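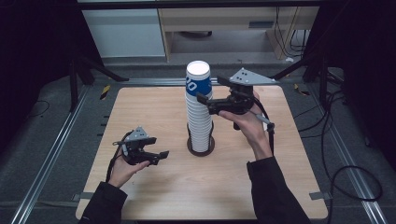 A stack of white paper cups in a round, dark brown holder.

Filed under: Open Data / Climate & Business
July, by the Nurkex data desk

Memia: corporate environmental pledges, data card

Welcome, and thank you for stopping by! Memia is a table of public promises that companies have made on energy, water, waste and packaging. We started it at Nurkex as a shared spreadsheet for our own reporting, and it grew until it seemed silly (and a bit selfish) to keep it to ourselves.

What you get

The main file, pledges.csv, has 3,348 rows from 235 companies. One row is one pledge, so a firm that promises to cut both its water use and its landfill waste will show up twice. There are 38 columns, though most people will be happy with the company name, the topic, the baseline year, the target year and the wording of the pledge itself. Everything else is explained in columns.txt, and we've tried hard to keep that readable.

Where it comes from

We read annual reports, press releases and speeches that were posted as text. Two readers at our Brullau office coded each pledge separately, and the Costello office settled the ones they disagreed on. Roughly 7 percent went to Costello, nearly all of them over what "carbon neutral" was supposed to cover.

Things to watch out for

Subsidiaries are the big headache. Some parent companies announce a target for the whole group and then each arm announces its own, so please look at the parent_id column before you add anything up. Blank baseline years mean the company never gave one. We don't fill them in, tempting as it is! Translated pledges are marked "tr" and the original wording sits next to them.

Memia records what was promised. It doesn't say whether a target was met, so please don't use it to rank companies on results.

Use and fixes

Free to use and share with credit to Nurkex. If you spot a mistake, open an issue with the row number and a link to the source. We go through new ones every Wednesday.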